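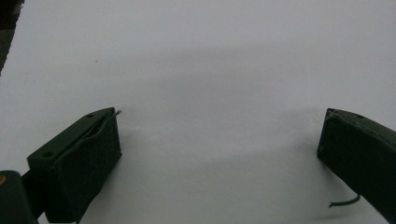 How does a robot hand know when to close?

The two green fingers are wide open, with nothing between them. A child would see this at once. A computer must work it out.

To a computer, a picture is a big table of numbers. White paper gives high numbers. Dark fingers give low numbers. Our program at Jidari is called Rudd, and it reads the table 30 times every second.

A gray shadow lies across the white. Is it a thing to pick up? Rudd looks at its edges. They are soft, so Rudd says "shadow" and waits.

The tiny brown speck is harder. Deisy Ríos wrote a rule for it: if a spot is less than 10 numbers wide in the table, leave it alone.

Try it yourself — put a crumb and a coin on white paper. What rule would you write?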